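Flarnencombe robotics club takes its gripper to the simulator

1 Dec 2025 | 2 min read
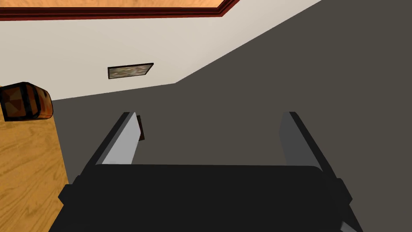
The club's simulated room, looking out over the gripper with both fingers open. Render: Flarnencombe Robotics Club

I've been dropping in on the after-school robotics club at Flarnencombe for a few weeks now, and I have to say, I did not expect to get so wrapped up in a barrel. It's a small wooden one with dark bands, it sits on a table in a make-believe room, and 26 students are trying to get a robot to pick it up without sending it flying!

The whole thing is happening on laptops this term. The club is entering the Zaltent Challenge in March, and the first round is run completely in simulation, so every team works in the same virtual room with the same two-fingered gripper. You get 10 minutes on the clock and as many tries as you can fit in. After that the judges load your code and run it themselves (nobody from the team gets to touch a key, which I found stressful just hearing about it).

Lingyun Yao coaches the club and wrote most of the practice setup over the summer. I asked why the view looked so crooked on the screen, with the floor running uphill and the picture on the wall leaning over, and got a very patient answer.

"You're riding along with the hand," Yao told me. "When the hand tilts, the room tilts. The kids stopped noticing after the first day."

I had not stopped noticing. They let me drive for a while and I spent most of my turn pointed at bare gray floor with the table way off to my left. One of the eighth graders told me to go slower. Then she told me again.

The club has split into two teams. Team Tolico is writing its moves out step by step, and they have a notebook full of angles to prove it. Team Liao wants the program to learn from practice runs, and they had logged 326 of those when I visited. Their goal is 1,000 before winter break. There's a fair bit of trash talk between the two tables, all of it friendly as far as I could tell, and some of it about snacks.

Both teams agree that the barrel is the hard part. It's round, so if the fingers close a little high or a little crooked, it rolls. Tolico's plan is to come straight down over the middle band. Liao's plan, one student told me with a shrug, is "whatever the computer likes best."

Families can come try the simulator at the club's open house in the school library, and the students will be running the laptops themselves. Go slower than you think you need to.

Related
Library adds evening hours for homework help
Middle school science fair sign-ups are open
What the chess club learned on the road

Contact the newsroom | © 2025 Flarnencombe School News | Back to top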